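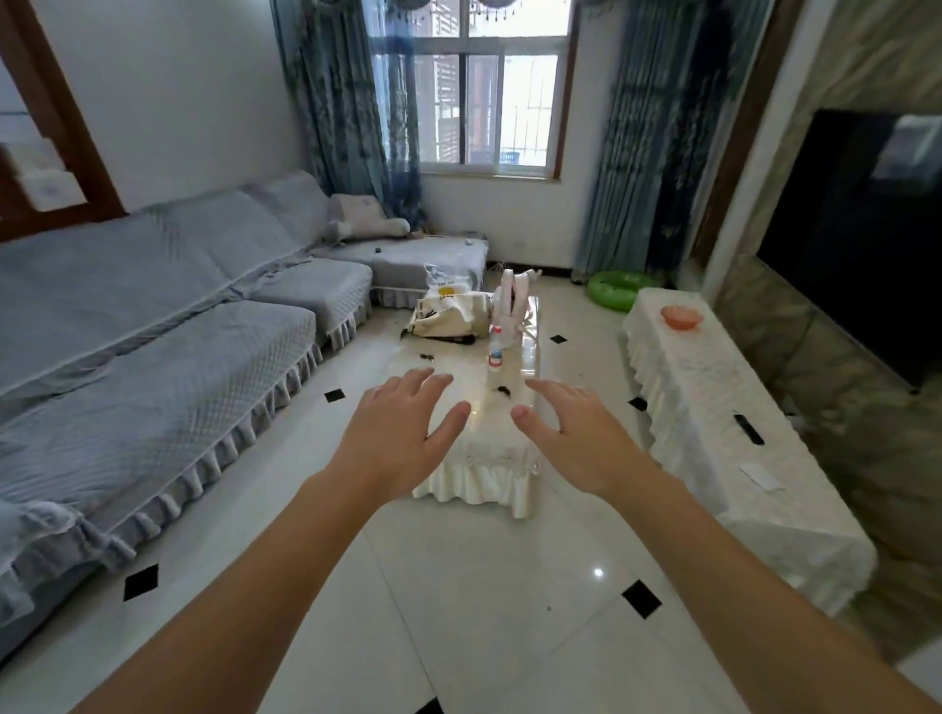

家用移动机械臂的抓取故障，多数从感知环节开始，到执行环节才显出后果，这一讲要分析的Ludau样机卷布事件就属于这一类。事件中的机器去取一只瓶子，结果夹住了桌布，报警停机后又在人员伸手处理时自行恢复运动。阅读材料之前，先看一下这类作业通常面对的条件：茶几台面是白色大理石纹，光亮，能映出窗户的光；台面上立着一只红盖的透明塑料瓶；台面四周垂着一圈缎面质感的白色布裙，有柔软的褶。透明、反光、柔软，三种情况在一张茶几上同时出现，对深度相机和夹爪控制都是麻烦。沙发套和电视柜盖布的边也垂下来，地砖同样反光，所以问题不限于茶几一处，底盘经过的通道也要一并考虑。

第七讲 感知错误如何变成人身风险：Ludau卷布事件
课程：服务机器人系统安全
主讲：Lorna Sarmiento
阅读要求：课前读完第一至第三节，第四节以后课上讨论。附录的检查表请打印带来，实验课要用。

一、事件概况

Ludau是Grultari公司的一款轮式移动机械臂，单臂，腕部装深度相机，末端为两指平行夹爪。夹爪和腕部力传感器由Ruangrit供货，底盘和上层软件由Grultari自己做。事件发生在2018年5月24日，地点是Trilldale测试公寓的客厅。当时样机已累计运行超过172小时，没有出现过需要上报的人身安全事件。

任务内容是从客厅茶几上取一只透明饮料瓶，放到厨房台面。同一任务此前在实验室的木桌上做过多轮，成功率达到组里的放行要求，于是转到公寓测试。公寓的茶几是光面的，围着布裙。测试计划里把这一变化记为“家具更换”，没有触发重新评估。

事件的结果：一名测试员右前臂擦伤，皮肤发红，没有破口，当天继续工作。茶几布裙撕裂。夹爪一侧指尖垫脱落。瓶子掉在地上，未破。

伤情很轻，但报告把它列为高潜在后果事件。理由在第三节会看到：人被碰到的时候，机器处于操作员认为它不会动的状态。

二、时间顺序

下面的顺序根据机器日志、固定摄像机录像和两名测试员的口述整理。日志时间与录像时间有偏差，已按急停信号对齐。

1. 操作员下达取瓶指令。底盘移动到茶几前并停稳，底盘制动器锁定。
2. 腕部相机拍摄台面，检测网络给出瓶子的二维框，置信度正常。
3. 深度图在瓶身区域大面积缺失。程序按既定方法用框内剩余的有效点估计瓶子位置。
4. 剩余的有效点大多来自台面反光，得到的高度比真实值低97毫米。
5. 规划器按这个高度生成水平接近轨迹。碰撞检查通过，因为台面在碰撞地图里的高度同样偏低。
6. 夹爪在台面前沿以下接近，碰到布裙。布料柔软，接触力没有达到停止门限。
7. 夹爪闭合，夹住布裙的褶。夹爪反馈“已夹持”，上层程序据此判断抓取成功。
8. 机械臂抬升。布裙被拉紧，瓶子随布移动后倒下，落地。
9. 腕部力传感器读数升至56牛，超过抬升阶段门限，控制器进入保护停止，蜂鸣器响。
10. 测试员甲走到茶几边，用手去解夹爪上的布。测试员乙在操作台前看到报警，点击“清除故障”。
11. 清除后4秒，机械臂继续执行未完成的抬升轨迹，布料撕裂，腕部连杆碰到测试员甲的右前臂。
12. 测试员乙按下急停，动力切断。

请注意第6步和第7步之间没有任何报警。从控制器的角度看，到第8步为止一切正常。

三、故障分析

3.1 透明物体的深度缺失

Ludau使用的是主动红外结构的深度相机。红外光大部分穿过透明瓶壁，一部分在曲面上偏折，返回的图案无法匹配，于是瓶身区域没有有效深度。瓶盖和瓶标不透明，通常能得到一些点，但点数少，角度不好时也会丢。当天使用的瓶子撕掉了标签，瓶盖朝相机的一侧又正对窗户，有效点几乎全部来自瓶子以外的地方。

程序对此没有识别能力。它的逻辑是：框内有效点达到最低数量，就取中位数作为物体深度。中位数对少量离群点有效，前提是多数点落在目标上。这里多数点都不在目标上，中位数给出的是一个稳定的错误值，连拍几帧都一致，因此后面的时间一致性检查也通过了。

课堂上常有同学建议“多拍几帧取平均”。对随机噪声可以，对系统误差没有作用。

3.2 反光台面的虚假深度

光面台面像一面不太好的镜子。在某些角度，相机发出的图案先落到台面，再反射到别处，返回后被解释为台面下方的点。窗光强的时候，真实台面的直接回波又被压低，两者相加，台面整体看上去下沉。事后在同一位置复测，拉上窗帘后偏差明显减小，在台面铺一块无光垫布后偏差消失。

更要紧的是碰撞地图与目标定位用了同一份深度数据。设计文件把“碰撞检查”列为防止目标定位错误的保护措施，但两者的输入相同，输入出错时会一起出错。这是典型的共因失效。做故障树的时候，不能把它们当作独立事件相乘。

可用的独立信息其实有几个：家具的已知高度、底盘上的激光雷达、机械臂下探时的接触。当时一个也没有接入。

3.3 柔性物体与夹持判断

夹爪判断“已夹持”的条件有两个，指间距大于零，电机电流超过设定值。捏住一叠布，两个条件都能满足。瓶子的直径在任务里是已知的，夹住后的指间距应当落在一个范围内，布褶叠起来远比瓶子薄。这个范围检查在早期版本里有，后来为了适应不同粗细的瓶子被放宽，再后来被注释掉了。修改记录只写了“减少误报”。

布料还削弱了接触检测。接触门限是用硬物标定的，夹爪碰到木块时力上升得很快，碰到垂挂的布时几乎没有变化，直到布被拉紧。因此力传感器在这次事件中起作用的时间很晚，那时机械臂已经与茶几连在一起，关节里存有弹性变形，布料也绷着。

3.4 保护停止与故障清除

前三项解释了机器为什么夹住布裙，本项解释人为什么会被碰到。

Ludau的保护停止保留动力，电机保持位置。操作界面上的“清除故障”做了两件事：复位故障标志，并把任务状态从“暂停”改回“运行”。两件事绑在一个按钮上，是为了在实验室里调试方便，门限偶尔误触发时，点一下就能接着跑。

测试员乙的理解是清除报警只会让蜂鸣器停下来，机器要等新的指令才会动。用户手册对这个按钮的说明是“清除当前故障”，与他的理解并不矛盾。测试员甲则认为，红灯亮着，机器就是停住的，可以伸手。手册里没有写明红灯对应的是保留动力的停止。

两个人各自的判断都说得通，合在一起就把手放进了会动的机器里。报告初稿曾把原因写成“操作人员违反规程”，复审时删去，因为当时的规程没有规定谁负责复位、复位前要确认什么。

原则请记牢：停止功能的复位只允许机器准备重新启动，复位本身不得引起运动。重新启动必须由另外一个有意的动作完成，执行该动作的人应当能看到危险区内有没有人。

四、讨论：哪一层本来可以拦住

把事件写成一串环节，逐个问“如果这里做对了，后果还会不会发生”。板书会按下面的次序展开。

定位环节。若程序统计目标框内缺失深度的比例，比例过高时拒绝给出位置，任务会在第3步结束。代价是透明物体的任务大量失败，产品部门不会喜欢。可以改为换一个视角再看，仍然缺失就请求人工确认。

地图环节。若茶几高度作为已知参数录入，并与测量值比较，偏差会在第5步被发现。代价是每换一件家具都要录入，漏录时退回到原来的状态，所以漏录也必须能被检出。

接近环节。若夹爪从上方下探，反光造成的高度误差会让夹爪顶在台面上，力上升快，容易停下。代价是撞击台面，瓶子也容易被碰倒。从风险角度看，这比在台面以下横向进入要好处理。

夹持环节。若检查指间距范围，任务会在第7步结束，夹爪松开，布裙落回原处。改动最小，也最便宜。

抬升环节。若抬升初期采用低速低力，并把测得的重量与预期重量比较，拉住布时会较早停下。请同学估计一下空瓶与满瓶的重量差别，再判断这项检查能不能单独使用。

复位环节。若清除与运行分开，前面各环节全部失效时，测试员甲也不会被碰到。它管不住布裙，也管不住瓶子，但它是唯一与人身伤害直接相连的环节，整改时排在第一位。

常见的错误答案是“加大急停按钮”或“加强培训”。急停在这次事件里是有效的，只是在接触之后才被按下。培训可以做，但在按钮功能没有改动之前，培训等于要求人长期记住一个容易误解的设计。

五、整改与验证

Grultari在事件后暂停了公寓内的全部抓取测试，八月恢复。恢复前完成的改动如下。

“清除故障”只复位标志，任务状态转为“等待确认”，机械臂保持不动。继续运行要在机器旁按住使能按钮，松开即停。

夹爪处于夹持状态时发生保护停止，不允许继续原轨迹，只能选择松开、反向低速退出或断电后手动处理。

状态灯区分“停止，有动力”和“停止，无动力”，界面文字用同样的说法。处理缠绕物之前必须断电，断电后机械臂由制动器保持，操作者先确认臂不下沉再靠近。

恢复指间距范围检查，范围随目标类别变化。相关代码加了测试，删去检查会导致构建失败。

台面高度由底盘激光雷达和录入参数两个来源核对，任一来源缺失时禁止在台面以下横向接近。

验证时重新布置了光面茶几、布裙和透明瓶，分别在拉开和拉上窗帘的条件下运行。验证记录中有一项值得看：程序仍然会把布褶当作瓶子去接近，只是现在会在夹持判断处停下并松开。也就是说，感知错误没有消除，后果被限制住了。Ruangrit方面另外提供了带接触感应的指垫，截至本讲义编写时还在评估，不算在已完成的措施里。

遗留问题两个。第一，底盘转弯时裙边卷入轮子的可能性只做了目视检查，没有做试验。沙发套、柜布、落地窗帘都属于同类对象，激光雷达的扫描平面往往高于布的下缘，能看到布面，判断不出布会不会被卷。第二，状态灯在背光时看不清，测试公寓临时调了灯的亮度，没有给出设计上的答案。

六、关于记录

事件调查能做到这个程度，靠的是日志里保存了原始深度图。许多团队为了节省空间只保存检测结果，那样只能看到“位置正常、抓取成功、受力超限”三行字，无法知道高度为什么错。建议保存停止前后一段时间的原始传感数据、每次复位的操作来源、当时的软件版本和参数文件。

现场在调查前不要整理。本次事件中，有人在拍照之前把瓶子捡起来放回了台面，瓶子的落点只能从录像里推断，倒向也因遮挡而不能确定。这一点对结论影响不大，换一个事件就未必了。

口述要分开采集，先让当事人说完，再给他看日志。测试员甲最初说报警响过两次，日志里只有一次。后来查明另一声来自操作台的提示音，与故障蜂鸣音高接近。如果先看了日志，这个细节多半就不会被提起。

七、作业

（一）以“人员前臂与运动中的机械臂接触”为顶事件画故障树，标出共因失效，并说明哪些与门在实际中不成立。

（二）为“清除故障”之后的行为重新画状态图。至少包括保护停止、急停、等待确认、手动退出、断电几种状态，写明每一次转换由谁触发、在什么位置触发。

（三）选一间你能进入的客厅，不开机器，只做书面检查。列出透明物、反光面、垂挂织物，并注明各自影响的是感知、夹持还是底盘行驶。涉及他人住处的，先征得同意，不要在作业里写地址。

（四）选做。说明为什么对本次事件中的深度数据取中位数没有帮助，给出一个能检出这种情况的判据，并讨论它对不透明物体的误拒率。

作业写成文字加图，手画可以，线条要能看清。第一题和第二题下次课前交，第三题带到实验课。

附录 抓取试验开始前检查表

台面：是否反光，窗光方向，高度是否已录入并核对。
目标：是否透明，标签是否完整，直径范围是否已设定。
周边：台面下方有无布裙、绳带、提手，能否收起或固定。
地面：行驶路线上有无垂到地面的织物和散放物品。
夹爪：指垫是否牢固，指间距读数是否归零，夹持检查是否启用。
停止：急停是否试过，使能按钮松开后是否停止。
人员：谁负责复位，谁负责接近机器，靠近前用什么口令确认断电。
记录：原始深度数据是否在保存，剩余空间是否够用，摄像机时间是否与机器对齐。

检查人和复位负责人分别签字。任何一项填“否”，试验不开始，先找当班助教。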